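4.2 Grasp controllers in simulation

We compared two controllers, Plotoreck and Rumell, on the same simulated arm with a parallel-jaw hand. The test object was a claw hammer with a wooden handle. Its mass is concentrated in the metal head, so a grip on the handle must resist a large turning moment. Each controller received 2000 grasp attempts with the hammer in a randomly drawn pose, and no table or floor was modeled.

Plotoreck closes the fingers at a fixed speed and then holds a constant force. Rumell adjusts the force at every step from the estimated slip. Contact settings were left as tuned by Buschmann in March – we changed only the friction of the finger pads. Rumell dropped the hammer in 22 fewer attempts. Almost all remaining drops under both controllers began with rotation about the finger axis.

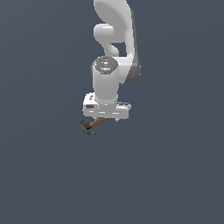
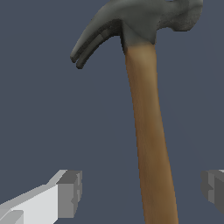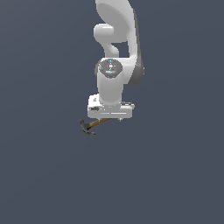 Figure 3. Simulated hammer grasping. First and last: side views of the arm and hand with the hammer. Middle: close view of the hammer between the open fingers.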